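The Zornov Gauge

The gauge at Zornov stood on the downstream side of the bridge and had been read by hand since before the road was paved. Sigita Rätsep took over the readings in September. She was given a key, a pencil on a string and a ledger with ruled columns for stage, temperature and remarks. Her predecessor, Gunārs Urbonaitė, had left the remarks column empty for eleven years.

The procedure took six minutes. She unlocked the hatch, lowered the weighted tape until the bob touched water, read the tape against the brass index and wrote the figure down. Then she did it again. If the two readings differed by more than a centimeter, she took a third and entered the median.

In her fourth week the readings began to disagree with Tendby. Tendby was the next station upstream, and its stage normally reached Zornov after a lag of nineteen hours. The lag was still there. The offset had changed by 2 centimeters.

She wrote to Dace Krūmiņa at the district office, who replied that the offset was within tolerance. Sigita checked the tolerance. It was, by half a centimeter.

She went back through the ledgers. There were 3,147 entries in Gunārs's hand, all in the same hard pencil. She copied them onto graph paper on the kitchen table, a month to a sheet, and laid the Tendby record beside them. The two curves ran parallel until the spring of his last year. After that the Zornov curve was smoother than the river. It had no small peaks. On 53 consecutive days the figure changed by the same amount.

Gunārs lived on Ķēniņš Street, above the pharmacy. He let her in and moved a coat off the chair.

"The hatch was stiff," he said. "My shoulder was bad that year."

"You interpolated."

"From Tendby. I had the lag and the offset." He looked at the sheets. "What did I get wrong?"

"The offset moved. The bed scoured out below the bridge, I think. You carried the old figure."

He took out his glasses and followed the curve with a fingernail for some time. He asked which pencil she was using, and she told him.

The tape itself still had to be checked. Deividas Vaher ran the metal shop at the technical college, and he agreed to compare it with his steel reference on a morning when the workroom was free.
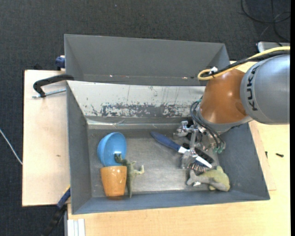

Metal bins and a KUKA arm in the college workroom.

The tape was good. Deividas measured it at three tensions, signed the sheet and dated it 2024-01-25. Sigita clipped the sheet inside the back cover of the ledger.

That left the entries. Regulations allowed a record to be flagged, corrected or withdrawn, and each had its own form. She filled in the first. Under Reason she wrote "estimated by observer" and under Observer she wrote his name, then waited a day before posting it.

The next morning the river was up nine centimeters. She oiled the hatch, took two readings and entered the figure. In the remarks column she wrote: hatch stiff.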